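**Burger dressing** is the layer of vegetables between the patty and the bun — the cool, crunchy part of a hamburger, and to many cooks the best part! The usual choices are tomato, lettuce, onion and pickle, with shredded cabbage a lively newcomer.

Tomato is cut across the fruit so that each slice shows its seed pockets. Lettuce may go on as a whole leaf, but shredding it gives a springy bed that holds sauce wonderfully well. Purple cabbage is firmer and sweeter, and it keeps its crunch far longer.

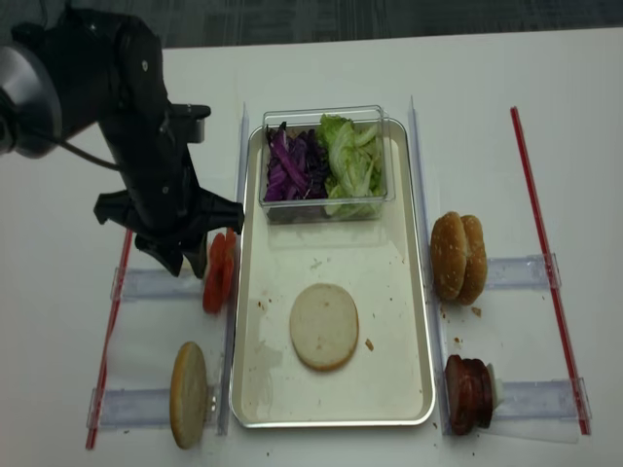
*Bottom bun on a metal tray, with shredded purple cabbage, green lettuce and sliced tomato.*

Order matters a great deal to enthusiasts. The cook Seraina Ammann, in her booklet *Floncombe*, puts lettuce straight on the bottom bun to keep juices out of the bread. Anouk Verschueren prefers cabbage there and tomato on top, lightly salted. Both styles toast the cut side first — 25 seconds in a dry pan is plenty.

Shredded lettuce is best eaten the day it is cut. Cabbage keeps for 4 days in a covered container in the refrigerator.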